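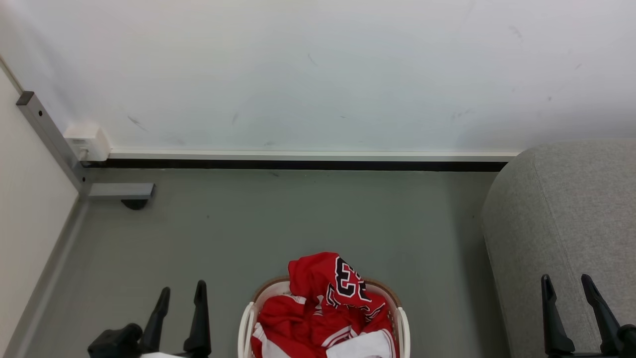

Kultari open day: notes from a doubtful visitor

I went to see Kultari on 21st July, one of the two days a year when the owners let the public in. The other is in November, and having been inside in decent weather I can't say I'd fancy it then. Entry was by timed ticket, and the leaflet promised "a bungalow reborn".

It was built as a holiday place, with a butterfly roof and a long strip of high windows facing the wrong way. The architects for the refit were Vindeline, and Felicidad Manalastas from their office took our group round. She was patient with us and knew the building well. She was less forthcoming about money. I asked twice what the job had cost and got a nice answer about value both times.

The claim you hear most is that they found 194 square feet of extra living space without extending. I'd been looking forward to this bit. Most of it turned out to be the old integral garage, which is now a snug, plus a corridor that has been opened up to the kitchen. Fair enough, but the car lives on the verge now and I know what my neighbours would say about that.

The kitchen is the best room. They kept the original cork floor where they could and patched the rest, and you can tell which is which if you look towards the light. I liked that they hadn't tried to hide it. The cupboards are new and come from Liao, with no handles anywhere. A man in our group pushed three doors before he found the one that opened.

Upstairs (there's a sort of half-floor tucked under the high side of the roof) I had more doubts. Pin-yu Mak, who did the interiors, told us the ladder stair "frees the plan". It also means going to the loo backwards at two in the morning. The bed fits with a hand's width to spare each side, so I'd like to see somebody change the sheets.

Then the heating. The leaflet says bills have dropped by 60 per cent. Compared with what? The house stood empty for two winters before the work started. Theophilus Ackah, the engineer, was straight about it when I caught him in the garden: they have one season of readings and he'd want three before he put a figure in print. I wish he'd written the leaflet.

What I'd pinch for our own place: the deep sill in the snug, and the coat cupboard that opens from both sides. What I wouldn't: the sliding bathroom door, which lets every sound through.

Tickets were £44 for two including tea. The tea was good. Book early if you want a morning slot, wear shoes you can slip off, and park at the bottom of the lane, as the top is residents only.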